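The Flat at Ustside

The agent said the bathroom had been "thoughtfully finished", and Ishbel Purves, who had rented eleven places in her life, knew what that was worth. She stood in the doorway with her coat on.

"Grey," she said.

"Clokmont grey," said Ebbe Wikström. "It's a range."

He had moved in ahead of her in June and already talked like the brochure. He told her the rail was very solid. He told her the towel was new, from Gunn, and that pink was meant to warm a room up.

"Is it warmer?"

"It's meant to be."

She pulled at one corner and it came down lower than the other. Then she let go and looked at the wall for some time.

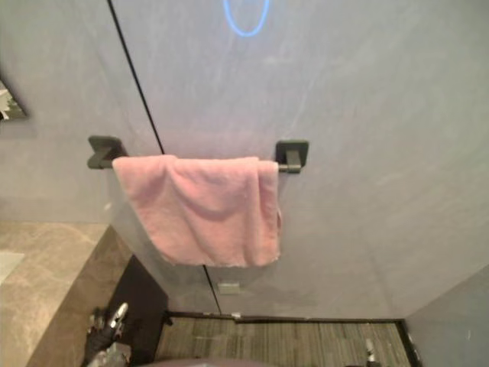 "You said 2360 for the deposit," she said.

"Plus fees."

"What fees?"

"It comes to 2811. With the inventory."

Ishbel had read the inventory on the train. It had 126 items on it, and item 100 was "hand towel, one, as new". She had underlined that twice. If the towel was from Gunn, and Ebbe had bought it himself, then why was it on the landlord's list?

"Did you keep the receipt?" she said.

Ebbe went to look for the receipt. She heard him open the kitchen drawer, then the other one, then the first again. He was a poor liar but a thorough one – he would search for a thing all evening sooner than say it had never existed.

She folded the towel over the rail again, tugged it straight and stepped back. It still hung crooked.

"Might be in the car," he called.

"You sold the car," said Ishbel, and began to unbutton her coat.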